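4.2 Equipment plan and budget

The purchase plan was drawn up in July, before any arm had been ordered. The lab could pay for one arm and 2 grippers, and the choice of gripper had to be settled first, as it set the payload and the mounting plate. Quotes came in from Lavberg and Frerichs. The Lavberg unit was cheaper by 946 euros but had a shorter stroke. Wilma Verschueren set up the comparison in simulation so that no hardware had to be rented for it.

Each candidate was run through 1,000 simulated grasp attempts on the Porosau object set, which includes many shapes with thin branches and uneven outlines. Stroke matters most for objects of this kind. Figure 5 gives a wrist-side view with the fingers apart.
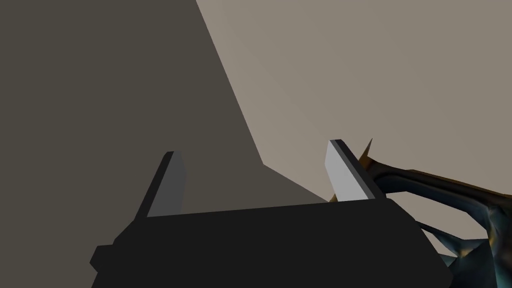
Figure 5. Simulated parallel-jaw gripper, open and empty, with an irregular branched object at right.

Friction and finger stiffness were kept the same for both units, and only stroke and finger length were changed. We then entered the results in the Gakeck cost sheet, together with shipping, spare fingers and a service contract. Spare fingers were budgeted as a yearly cost over five years. The arm was left out of the comparison, as its price was the same in both cases.

The Frerichs gripper was chosen. Its higher price was covered by moving the second unit to the next budget year, which leaves the lab without a backup until then. Delivery time was not part of the score, though we would include it in a future plan.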